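From: Marisol Paucar
To: flarnen-players
Subject: Re: Frost mines, are they ever worth a slot?

Teodoro Requena wrote on Wednesday:

> I've got through the whole of the Katayama chapter without once
> using frost mines and I'm starting to think they're a waste of a
> belt slot. They cost 80 scrap each, you can only carry a handful
> early on, and half the time the enemy walks straight round them.
> The tar flask slows things down too and it's a lot cheaper.
>
> Is there something I'm missing? Does the upgraded version do
> anything different, or is it only a bigger circle? I'd rather not
> spend the tokens to find out.
>
> Also, has anyone got past the second lift in Plernport without
> being spotted? I keep getting seen by the one with the lantern.
>
> Teo

Hello Teo, and hello everyone,

Oh, please don't give up on the frost mine! It's my favourite thing in the whole of Flarnen and I've been waiting for somebody to ask. I ignored it for most of my first run as well, and then I got stuck on the Plernport docks, had nothing else left on my belt, threw one down in a panic and had the best fight of the entire game.

You're right that the basic one is a bit feeble. It freezes whatever steps on it for a moment, the circle is tiny, and anything with a shield seems to shrug it off. If you only ever use it out in the open you'll hate it. Doorways are where it comes alive, and stairs even more so, as the enemies in this game bunch up terribly on stairs. Put one on the third or fourth step, stand at the top, make a noise (I kick a bucket if there's a bucket) and the first one up freezes and blocks all his friends behind him. Then the tar flask goes on top of the lot of them! So I wouldn't choose between the two at all, I carry both and leave the smoke at home.
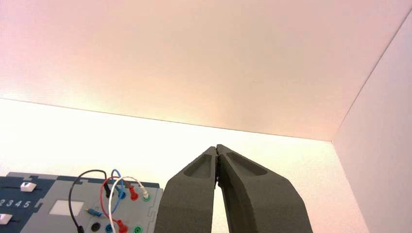

The first upgrade is just the bigger circle, as you guessed, and I agree it's a bit dull for the tokens. The second is the one you want. A frozen enemy who gets hit hard enough will burst and chill everyone standing near him, and if one of those gets hit while he's chilled it can set off again. I had a chain run right along the pier once and I actually stood up and cheered. It needs a heavy weapon, mind. The hammer does it every time for me, the long spear does it on a charged swing, and I've never managed it with the knives.

Things I've worked out by messing about:

- You can pick a mine back up if nothing has stepped on it. Crouch first, or you'll set it off on your own feet. I lost a lot of scrap before I found that out.

- They last 15 minutes on the ground, even if you wander off into the next area and come back. I laid a whole row by the fish market, went off to do the bell puzzle, and came back to find them all still waiting.

- On wet ground the circle is noticeably wider. The canal path after the sluice opens is marvellous for this.

- Dogs jump over them. Always. Use the flask for dogs.

- Don't bother with them against Gronomov in his first form. He can't be frozen, and he stamps on them and seems to enjoy it. Once the armour comes off he freezes like anyone else, so save what you've got until then. The best I've done is 600 damage from one burst while he was stuck, and that was with the plain hammer.

On the price, have you been to see the pedlar under the bridge at Plernport? She sells them for 60 once you've brought her the brass kettle. The kettle is in the flooded cellar, on the shelf to the left as you come down. It's easy to swim past it.

As for your lantern man at the second lift, he's a pain. I wait until he turns towards the crates and then go along the outside of the railing, holding on, without ever getting in the lift. You come up behind the winch and there's a ladder there that takes you to the same place. If you'd like to use the lift properly, put a mine just inside the gate and ring the bell. He comes to look, every single time!

One thing I still don't know is whether the frost charm stacks with the second upgrade. It feels as though the freeze lasts longer with both, but I've never timed it. If anybody on here has, I'd love to hear. And Teo, do write back when you've tried the stairs trick. The ones behind the customs house are the best place to start.

Marisol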